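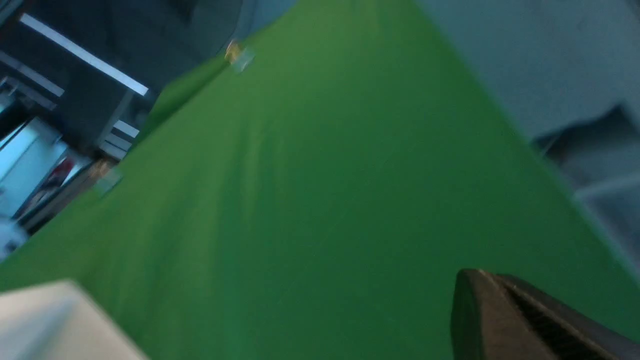
*Rosimeire Seixas*

Octubre, ya de noche. Me duele el hombro derecho y no sé qué hemos enseñado hoy.

El plan de Omden sigue siendo llegar a 300 demostraciones por teleoperación antes de pasar a la tarea siguiente. Yo muevo los mandos, la pinza me sigue con un retraso pequeño que cansa más de lo que parece, y al final de cada intento marco «válido» o «repetir». Marco «válido» demasiadas veces. Si dudo, si doy un rodeo absurdo, si giro la muñeca porque me pica la nariz, eso también queda grabado como conocimiento experto.

Por la tarde me puse a revisar lo de la cámara de la muñeca. Mucho tapete verde, muy inclinado y movido, con sus trozos de cinta en el borde, un dedo de la pinza asomando por la esquina y un tubo fluorescente encendido al fondo. ¿Qué aprende un modelo de ahí? Gerkov sostiene que el movimiento borroso ayuda, que da «variedad». Le pregunté cómo lo había medido y me mandó una diapositiva.

Con el brazo anterior, el de Kälin, lo hacíamos a mano, agarrándolo por el codo y llevándolo despacio. Tampoco era ninguna maravilla, pero al menos notaba el peso y sabía cuándo estaba forzando algo. Con los mandos no noto nada. Miro una pantalla y confío.

Los de Tremivano quieren ver la política funcionando sola con 3 objetos distintos. He pedido que uno de los tres no haya salido nunca en las grabaciones. Silencio en el chat. Si me dicen que no, lo pondré por escrito en el informe, aunque me vuelvan a llamar pesimista.

Mañana: bajar la velocidad de los mandos, repasar mis últimos «válidos» y borrar los que me den vergüenza. Y comprar la pomada.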